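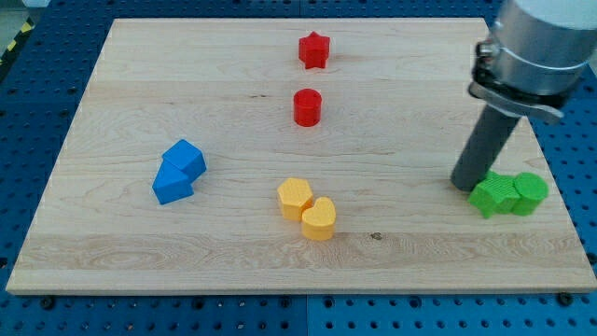

Patient Information Before Cosmetic Skin Treatments: A Review of Consent Leaflets at One Clinic

Student project report, Health Communication module
Solange Pelletier and Piyumi Karunaratne
Supervisor: Gleice Leite
Submitted 7/11/24

Background

Chemical peels and microneedling are two of the most common treatments offered by small cosmetic clinics. A chemical peel uses an acid solution to remove the outer layers of the skin. Microneedling uses fine needles to make very small punctures, and the skin then repairs itself over the next weeks. Both are usually done without a hospital stay, and many patients go back to work the next day.

Both treatments also carry risks. A peel can leave the skin red, sore or unevenly colored, and darker skin types have a higher chance of lasting color change. Microneedling can cause infection if the skin is not kept clean afterward. Patients should know this before they agree to treatment. In most clinics they learn it from a printed leaflet and a short talk with the person doing the treatment.

Our project looked at whether the leaflet was doing its part of that job. We worked with the Drekcombe Skin Clinic, which gave us its leaflets and let us ask patients to fill in a short survey in the waiting area.

Aims

We wanted to find out how hard the leaflets were to read, whether patients could remember the main risks and aftercare steps after reading them, and whether a rewritten leaflet would do better.

Materials

The clinic uses two leaflets. The peel leaflet is 2156 words long and was last revised before the current manager, Rhea Cruzado, took over. The microneedling leaflet is shorter and follows the same layout. Both are set in small type on folded paper, with the risks on the inside back panel.

We rewrote the peel leaflet only. There was not enough time to do both, and the peel leaflet was the one staff had the most complaints about. The new version moved the risks to the first page, replaced medical terms with everyday ones where we could, and put the aftercare steps in the order the patient would do them. Vanderleia Tavares, the senior aesthetician, checked it for accuracy. She asked for two changes. One was to put back the warning about cold sore medicine, which we had cut by mistake, and the other was to say "sunscreen every morning" where we had written "sun protection."

Method

We asked adult patients who were booked for a first consultation to take part. Patients who had already had a peel anywhere were left out, as were patients who did not read English comfortably. In total, 34 patients agreed. Half were given the old leaflet and half were given the new one, using sealed envelopes we had shuffled beforehand.

Each patient had as long as they wanted to read. They then handed the leaflet back and answered a survey of 12 questions. Eight of these were about content, such as which products to stop using before a peel and what to do if blisters appear. The other four asked how the patient felt about the leaflet. We did not collect names, and nothing the patient wrote was passed on to the treatment staff. Patients were told that taking part would not change their appointment or the price.

The survey was built in Altix, the form software the department already uses. One of us sat at the desk to help with the tablet but did not help with the answers.

Results

Patients who read the new leaflet answered more of the content questions correctly. The biggest gap was on the question about sun exposure after treatment. In the new leaflet group, 88 percent got it right. In the old leaflet group, fewer than half did, and several left it blank.

The question on cold sores was answered poorly by both groups. We think the term "antiviral" was the problem. It appears in both versions, and two patients asked at the desk what it meant.

There was no clear difference on the question about how long redness lasts. Most patients in both groups answered it correctly.

On the opinion questions, the new leaflet was rated as easier to follow. It was not rated as more reassuring. A few patients wrote that seeing the risks on the first page made them more nervous, although one of them added that she would still want to know. We had expected some of this. Ms. Tavares said patients often bring up the same worry in the consultation, and that she prefers to hear it before the treatment is booked.

Limitations

The group was small and came from one clinic, so the results may not apply elsewhere. Patients were tested right after reading, and we do not know what they would remember a week later – which is when most of the aftercare matters. We also wrote the new leaflet and the survey ourselves, and may have written questions that suited our own version without meaning to. A future project should have the questions written by someone else.

We did not study the spoken part of the consent process at all. Some patients may have learned more from the consultation than from either leaflet.

Recommendations

The clinic should use the rewritten peel leaflet, with "antiviral" explained in plain words. The microneedling leaflet should be rewritten in the same way and tested before it is printed. Staff should go over sun exposure and cold sores out loud with every peel patient. The clinic could also call or text patients a few days after treatment to repeat the aftercare steps.

Ms. Cruzado has told us the new peel leaflet will go to the printer once the wording on cold sores has been settled.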